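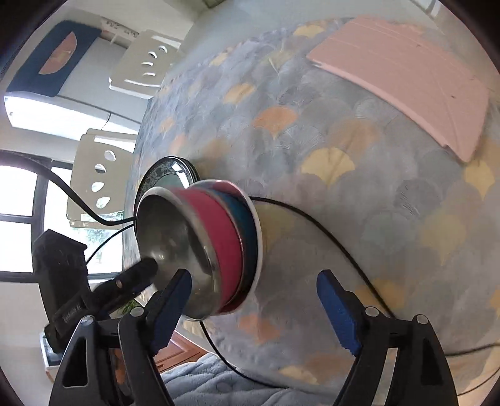
Figure 3.1. View from the hand-held gripper, bowls stacked on the dining table. Curved border is from the wide lens.

Topic 3: Evaluating a hand-held gripper kit before you buy
Handout for the second half of the unit. Bring it to the March practical.

3.1 What is on offer
The product under review is the Stundik hand-held gripper kit, sold through Goditz. It comes as the gripper, a camera mount, two spare finger pads and a case. The operator holds the gripper, does an ordinary household job with it, and the recording is used later to train an arm fitted with the same fingers. No arm is needed in the home.
The list price is $2000 per kit. Goditz also offers a service plan at $156 a month, which covers pads, pins and one recalibration. Prices are from the quote dated Dec 29, 2020 and do not include freight.
The alternative is the Okeke package, where the supplier's own operators do the recording and you receive the files. We cover that in Topic 4.

3.2 The fingers
Both fingers are black linkages with a blue textured pad on the inner face. Round silver pins hold the links together. The pads are the part that wears. In the Flotindale trial, which is the case study for this topic, one set of pads was replaced after 45 sessions. Look at the serrated sides first when you check a used pad, as the flat of the pad can still look fine when the edges have started to go.
Pin tension is set at the factory. Do not adjust it in the practical. If a finger feels sloppy, write it on the fault sheet and swap the unit.

3.3 Choosing a test task
A supplier demo will usually use foam blocks or a plastic cup. These tell you very little about a kitchen. For Flotindale the task was table setting, using the household's own plates and bowls. Points to record for each item:
Rim thickness and whether the pads can close over it.
Surface finish. Brushed and polished steel give reflections that can confuse the tracking.
Whether items nest. Two nested bowls can look like one object from above, and the operator has to part them before placing either one.
Background. A printed cloth is harder than a plain one, and should be left on if that is how the table is normally used.

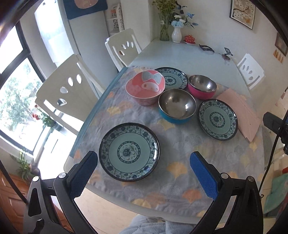 A setting with several items also lets you score reach. Place some dishes close to the operator and some further back, so that at least one is partly hidden behind another. If the operator has to walk around the table to reach a dish, log it as a separate move. Chairs stay where they are.
Paper napkins are optional in the scoring. They are thin and tend to come up more than one at a time, so use them only once the plates and bowls have been done.

3.4 Cables
Check where the cables run before the first take. A cable lying across the cloth can drag a light bowl, and one near the fingers can end up in the grip. The Stundik manual allows a lead of up to 11 metres, but a long lead on a small table is a nuisance. Tape is acceptable on the floor. It is not acceptable on the customer's furniture.

3.5 Costing exercise
Work out the first-year cost of one kit with the service plan, and again for two kits sharing one plan. State whether you have treated pads as a consumable or as part of the plan, and show your working. Freight can be left out.
Then write half a page on whether the plan is worth paying for at the rate of pad wear seen at Flotindale. Hand it in with your fault sheet from the practical.

Reading before next class: Stundik manual, sections on mounting and pad replacement. Skip the appendix on firmware.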